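Plenuvari Bible Reading Groups: progress report to the Abou Jaoude Trust, May
14 shares | 2 comments 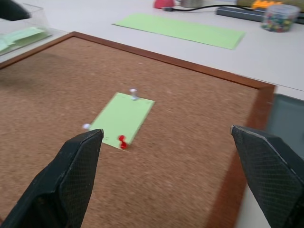

When we wrote to you last we had a reading plan, a borrowed hall in Pirnero and a good deal of hope. I'm so pleased to say we now have two groups meeting every week, one in the morning and one at half past seven in the evening, and both are still in the letter of James!

We had meant to be through James in a month. Then the evening group reached chapter two, faith and works, and wouldn't leave it alone. Hala Harb had been taught all her life that James and Paul were answering different questions. Wichai Hemmin thought that let James off too lightly, and brought in Romans 4 to show why (we ran over by forty minutes and had to be asked to put the chairs away). We've decided to let the groups go at their own speed and move Ruth to the autumn. I hope you'll agree that's a fair use of the time.

Your grant was 3126. Of that, 3000 has gone on study Bibles, the printed notes and hall hire up to the summer. The remaining 126 is set aside for large-print copies, which three of the morning members have asked for.

Widad Daher has rewritten the leader's notes from the beginning. The old ones gave the leader an answer under every question, and people could tell they were being steered. Hers give the passage, some background on who James was writing to, and cross-references to the Sermon on the Mount, and then they stop. The talk has been so much better for it, and quieter members are reading aloud and arguing back.

One thing hasn't worked yet. The Arabic notes are well behind, as Hiba Chidiac has been translating them alone in her evenings. Munther Karam has offered to take chapters four and five, and they hope to finish before the Fanulano group starts.

We'd love one of the trustees to come and sit in. The evening group should be on the taming of the tongue by then, and there's always tea from seven.

Share this report | 2 comments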